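Subject: Re: [drilbridge-neighbours] Test site moving + latest numbers
Date: November 6, 2020

Morning all, typing this before my shift so excuse the state of it.

> Does anyone know if the walk-through test site is still in the Aninetti
> car park? My husband was told to go there yesterday and the barrier was
> down with no sign up. Also the district page says 23 new cases for the
> week but the paper says 56, which is it? And is it true that we can't
> book at Beddoe any more unless you live that side of the river?
> Fed up of getting three different answers.

Right, taking these in order.

Test site. It's moved. Aninetti wanted their car park back for deliveries now the shop is click and collect only. The walk-through is now behind the leisure centre in Beddoe, entrance on the swimming pool side, NOT the main doors. Main doors are locked and the bell isn't connected to anything. Follow the railings round to the left and there's a tent. No parking to speak of, two blue badge bays and then it's the street, which is residents only until six.

The booking site was still sending people to the old place as of last night. I put in a made-up booking to check, got as far as the map, and there it was, pin bang on the Aninetti car park. Cancelled it straight away before anyone tells me off for hogging a slot. I rang the helpline after, 14 minutes on hold, and was told the address "updates overnight". Well it hasn't. So if your text says Aninetti, go to Beddoe, same time, same code. They are honouring the codes. I asked twice.

The numbers. Both right, annoyingly. The 23 is Drilbridge only. The 56 is the whole district for the same seven days, so us plus Beddoe plus the villages. The paper put the district number under a headline with Drilbridge in it, hence the panic on the school gate. I've written to them. Last time I wrote to them they printed the correction next to the bowls results in July, so don't hold your breath.

For comparison the week before was 14 for Drilbridge. So it has gone up and I'm not going to pretend otherwise, but it's not quadrupled like somebody posted on the other group. Small numbers jump about. One big household can do it. Wait for next week's before anybody decides it's a trend.

Also please note the figures go by the date the swab was taken and not the date of the result, so the last two or three days always look lovely and then fill in. Don't screenshot the last three days and send it round saying it's over. It was done to death in the summer and we had all this then.

Booking at Beddoe. No, not true. Anyone can book there. What has changed is that the home kits by courier are now going by postcode, and if yours is on the east side of the river it comes from a different depot and takes a day longer. I think that's where the story came from. The site itself doesn't ask where you live beyond the form you've already filled in online.

You DO need symptoms. Cough, temperature, loss of taste or smell. They were turning people away in September who'd come because a cousin had it, and they still are. If you've been told to stay in by the tracing people then you stay in for the full fourteen days even with a negative test, it doesn't let you off early. I know. I've had the argument at home.
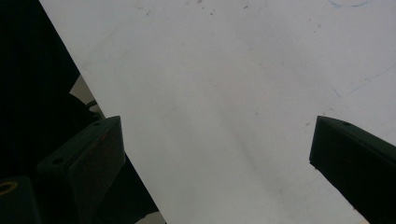

Lockdown rules since yesterday, as several of you asked off list. Schools and nurseries open. The surgery is open but ring first, they will not let you in off the street. Pharmacy open, one in one out, shorter hours, shuts for lunch. The market is food stalls only. The library is shut to walk in but you can order by phone and collect from the side door, and nothing is due back until further notice so no fines. Tip is open, odd and even number plates has been dropped thank goodness.

You can meet one person from outside your household, outdoors, for exercise or a walk. One. Small children below school age don't count towards it. Your garden doesn't count as outdoors for this, has to be a public place, and yes I also think that's daft but it's what it says. Support bubbles carry on as before if you live alone.

Flu jabs. Seperate thing but people keep mixing them up. The over 65s clinic at the surgery is going ahead this month as planned. Sleeves you can roll up please, and turn up at your time and not twenty minutes early, the queue went right down past the chip shop last time and people were stood in the rain. There's another batch expected for the 50 to 64s but they have no date yet and the receptionists don't have a secret one, so go easy on them.

Shopping and prescriptions. The Grolar minibus has agreed to do drops again on the same footing as in spring. They had 89 households on the list by the end of the first lockdown. That list has NOT been carried over, for data reasons, so if you were on it before you need to ring and go back on. Please tell any neighbours who aren't online. Number is the same as on the old leaflet, the yellow one, and it's also on the board outside the post office. They want a day's notice for prescriptions, two for shopping. Cash in an envelope still fine, they'd rather a card over the phone if you can.

They're short of drivers. If you have a clean licence and a free morning, ring the same number. You sit up front with the window open and don't go into anyone's house.

One thing I haven't got an answer on — whether the walk-through will do Sundays. The sign says seven days, the website says six, and the lad in the tent said he wasn't on that day so couldn't say. I'll ask again and post when I know.

If you reply, could you please trim the bottom off, the digest was enormous last time and half of it was the same message about bins. And don't send personal stuff about who has or hasn't tested positive to the whole list. Had to remove one already this week. It isn't fair on people.

Got to run, the bus is at ten past. Will look at replies tonight.

List mod

--
drilbridge-neighbours mailing list
To leave the list send a blank message with unsubscribe in the subject line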